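Putting the summer things away, in January

21st January

I finally got round to the summer box this week. It should have been done in December, before the decorations came down from the loft, but the loft ladder was sticking and then it was Christmas.

My method is the same every year. I pick one table, clear everything off it, and bring things to it a few at a time. If I try to sort on the floor I end up with heaps, and the heaps stay there for 3 weeks. A table makes you decide.

This year I gave myself 20 minutes per shelf. The first shelf was travel bits: adaptors, a folding cup, two sun hats and a Clinberg water bottle with no lid. The bottle went in the recycling. The second was small electrical things, and those took longer.

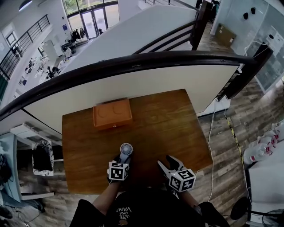
Handheld fans are awkward to store. They are too light to stay put in a drawer and the head takes up more room than you expect. For a while I kept ours in a fabric pouch from Grarnico, but the pouch had no shape to it and things got leant on. A hard case with a clasp is better. It stacks, and it doesn't come open when you carry it up the stairs.

I charge anything with a battery before it goes away, and I write the month on a bit of masking tape. Last year I forgot, and in June one fan wouldn't start at all. I got it going again after a night on the charger, but it has never run for as long since.

Cables go in separately. I used to wrap them round the handle — a bad habit, as they split near the plug. Now each one has a twist tie and goes in a Laur zip bag with the others of its kind.

In total I got rid of 15 things, mostly chargers for phones we no longer own. The box is back on the top shelf with a bit of room left in it. I still need to find the lid for the picnic tub, and the beach towels are waiting on a new vacuum bag.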